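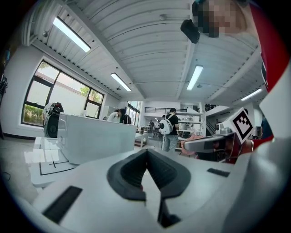 Puder 323 Ribbed Ceiling Panel, White

Item 323
Panel width: 900 mm
Panel length: 2917 mm
Color: white, one side
Sold in packs of 2
Trim and screws sold separately (see the end of this page)

I've been selling ceiling panels out of our Cudoncombe yard for a long time, and the 323 is the one I end up talking about the most. It's a plain white panel with straight parallel ribs, and that's pretty much the whole pitch! You put it over a workroom, a garage, a packing area, wherever you have a big ceiling and would like the place to feel brighter, and then you get on with your day.

The look up top is the look I'm going for with this panel: white ribs running across the room, a white beam heading toward the back, and tube lights on both sides of it. I love how much of the light in a room like that seems to come back down at you. Dark ceilings can look great in a restaurant (I've sold plenty for that too), but if you're cutting, sorting or assembling things all day, go white.

Which way should the ribs run?

I get this one on the phone all the time. My own taste is to run them across the room, so they cross the main beam. The beam gives you a long line going away from you, the ribs give you a lot of short ones, and a wide room looks nice and orderly. Run them the long way and a narrow room starts to feel like a hallway, at least to me. Some folks like that. Whatever you pick, check where your supports are first, because the panel has to be fastened across them and your framing may have already made the decision for you.

If you have a beam in the middle, treat each side as its own ceiling. Measure both. I've never met a building where the two sides matched, and I'd much rather you found out with a tape measure than with a panel in your hands over your head.

Lights and the other round things

Long tube fixtures go well with these panels. You can line them up with the ribs or set them across, and both look fine as long as you stick with one direction in one room. Mount the fixture to the framing above, please, and never to the panel alone. The 323 holds itself up and that's all I'll promise for it.

Small round ceiling fixtures are easier if you can put them on the flat part between two ribs. Mark the spot from below, take the panel down, and cut it on the bench. If the base of your fixture is wider than the flat, you'll want the Grident backing plate, which gives you a level surface to screw against. It comes in white and takes a coat of paint well. Have your electrician look over the layout before you order, too. Moving a light on paper is a lot cheaper!

Handling it

One person can carry a panel, two people should hang it. It's the length that gets you. At 2917 mm it will find every door frame and shelf on the way in, and the corners are the part that gets dinged. Leave the film on until the panel is up, then peel it the same afternoon (left on for weeks, it gets stubborn and comes off in little strips, ask me how I know).

For cleaning I use a soft brush on a pole, working along the ribs, and then a damp cloth for anything that's left. Dish soap is fine. Skip the scouring powder, it dulls the finish and you'll see the patch every time you look up.

How many to order

Each panel covers the full 900 mm once the overlap is taken care of, so you can plan your rows straight from that number. Add an extra pack for cuts. If your room has a lot of posts, vents or odd corners, send me a sketch with measurements and I'll work it out with you. A pencil drawing is fine, I get them on the backs of envelopes.

Shipping and pickup

Packs go out flat on a long pallet, so you need a spot where a truck can stop and somebody to help unload. Pickup from the yard is free and we'll load you up, but bring a roof rack or a trailer. They do not fit in a hatchback, even with the front seat down. We tried. Lead time is usually around 2 weeks, a bit longer in January when the mill takes its break.

Goes with this panel

Meireles edge trim, white, for the line where ceiling meets wall
Meireles beam trim, white, for finishing both sides of a center beam
Grident backing plate, round
White-head screws, box
Touch-up paint, small can with brush in the lid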